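Filed under: Club News / Minutes

DRUNANDALE COMMUNITY GARDEN
Minutes of general meeting, 10/11/19, held in the hall at Plarkesari

Meeting opened with 2 apologies. Previous minutes accepted as circulated.

1. Finances
Opening balance $961. The seedling stall took $242, our best result yet and a terrific effort from everyone who potted up in the rain! Hose fittings and mulch still to be paid. Report accepted.

2. Tomatoes
The Alcantara beds are going gangbusters. Stakes are needed before the plants flop over the path, and old stockings for ties would be very welcome. Beans to go in along the back fence. Lots of excited talk about colours of capsicum, and the meeting agreed to try all of them.

3. Water
Second tank priced. Bastuvora can deliver but wants the pad levelled first. Agreed to go ahead with the pad and get a second quote on the tank. Downpipe on the shed is still leaking at the elbow.
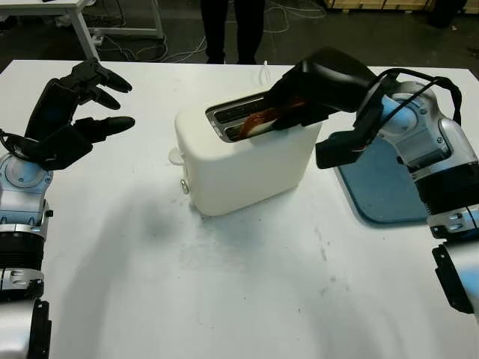
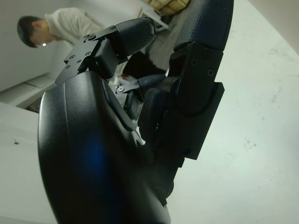
4. Open day breakfast
Moved that we run a breakfast at the open day in May, carried with great enthusiasm. Catering for 100. Menu to be eggs, grilled tomatoes from our own bottled stock, and toast with the lemon butter that sold out last time. A two-slot toaster like the white one in the first photo won't keep up with a queue, so members with four-slicers are asked to lend them. Bread order to be placed the week before. Gluten-free loaf to be kept on its own board.

5. Compost
Bay three is ready and it smells wonderful. Bring your own bucket. No more citrus in the worm farm, please.

6. Other business
Gate code to change. Wheelbarrow tyre flat again. Library of seed packets now sorted alphabetically, hooray!

Meeting closed, followed by tea and zucchini slice.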